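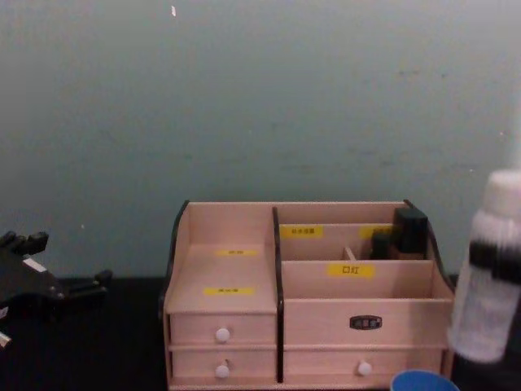

Desktop organizer in unfinished wood, with two yellow labels on the open shelf.

Indoor humidity and unfinished wood: notes from the Ferkley storage trial

Members who keep unfinished wood goods in stock will know the complaint: a drawer that ran freely in October sticks by June. The cause is moisture content. Wood gains and loses water until it balances with the air around it, and it changes size across the grain far more than along it. A drawer front with the grain running side to side will move mostly in height, so the gap to check is the one above it.

The Ferkley warehouse has now finished its first year of logging. The store holds 1,168 unfinished pieces, mostly small boxes, trays and drawer units, on open racking. Hinata Kinoshita set up the loggers and wrote the report, which can be read in full at the Gindard office.

Main points:

Relative humidity was lowest in February, when the heating ran all day. Most of the cracked panels recorded in the trial date from that month. Nearly all of them were glued on every edge, leaving the panel no room to move.

Racks against the outside wall gave more trouble than racks in the middle of the floor. Moving stock 20 inches off the wall reduced the difference but did not remove it.

Shrink wrap slowed the change in moisture content. It did not stop it. Pieces wrapped while damp showed mildew at the corners, and wrapping on arrival has been dropped.

Wax on drawer runners helped with sticking caused by friction. It did nothing for drawers that had swollen tight in the opening. These were left to dry before any planing was considered. A drawer planed in summer will be loose in winter.

The Gulyás building will be logged next, using the same method and a reading every hour. It has a concrete floor and no heating, so lower temperatures and slower swings are expected. The Filtum dehumidifier will stay at Ferkley for now.

Members with a pin-type moisture meter are asked to send in readings with the species, the room temperature and the time of day. Readings without a species cannot be corrected and will not be used.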